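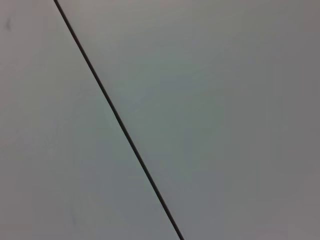

Home | Topics | Machines | How Things Are Paid For | Word List

How do you buy a robot arm?

A robot arm is a machine that can reach, hold and move things. Before anyone buys one, they have to make a plan. The plan says what the arm must do, what else is needed, and what it will all cost.

Start with the job

The first line of a plan is the job. It should be short and exact. "Help in the workshop" is too vague. "Move a basket from one end of a table to the other" is better, as it can be tested.

The job decides the size of the arm. Two numbers matter most. Reach is how far the arm can stretch. Payload is how much weight it can carry. The gripper counts as part of that weight. If an arm can carry 3 kilograms and its gripper weighs one kilogram, two kilograms are left for the load.
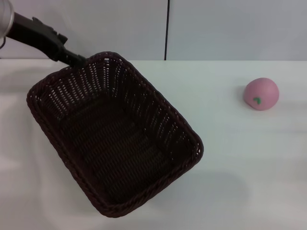

Photo: Sarnent Workshop

Baskets and balls are different problems. A woven basket has a rim, and the finger of a gripper can reach it from above. A round toy, such as the pink peach on the white cloth, has no rim or handle. A buyer who wants one gripper for both shapes must check that it opens wide enough for the widest thing and closes far enough for the thinnest.

Make a list of parts

The arm is one item on the list. A full list also has:

- the gripper
- the control box, which sends power and signals to the arm
- cables
- a firm table or stand
- a camera, if the arm has to find things for itself
- an emergency stop button
- spare parts

Small items are easy to forget. In its first plan, the Sarnent Workshop in Dretholm listed 11 items. Spare cables were missing and had to be added later.

Work out the cost

There are two kinds of cost. A one-off cost is paid once. The price of the arm is a one-off cost. A running cost is paid again and again. Electricity, repairs and new gripper pads are running costs.

Suppose a workshop has 1,000 pounds a year for running costs. It spends 20 pounds a week on pads and small repairs. There are 52 weeks in a year, and 52 times 20 is 1,040. The plan is 40 pounds short. The workshop must find more money or use the arm for fewer weeks.

A plan should also hold some money back for things that break. This is called a contingency.

Compare the offers

A seller's written price is called a quote. Buyers ask for more than one. Sarnent asked two sellers, Nirkano and Arai. The Nirkano quote had the lower price but left out the control box. The Arai quote included it. With the control box added, the Nirkano offer cost more.

Questions to put to a seller:

What is in the box? How long is the guarantee? Who mends the arm if it stops? How long will delivery take?

The last answer is called the lead time. Sarnent wanted to start work in July, so the order had to go in well before then.

Plan the space

An arm needs room to swing. The buyer draws the table on squared paper and marks the furthest point the arm can reach in each direction. Walls, shelves and doors are drawn too. People must be kept out of the marked area while the arm is moving, unless it has been set up to work safely beside them.

Words to know

Gripper: the part that holds things.
Payload: the weight an arm can carry.
Quote: a written price from a seller.
Lead time: the wait between ordering and delivery.
Contingency: money kept for problems.

Page last checked 1 March 2022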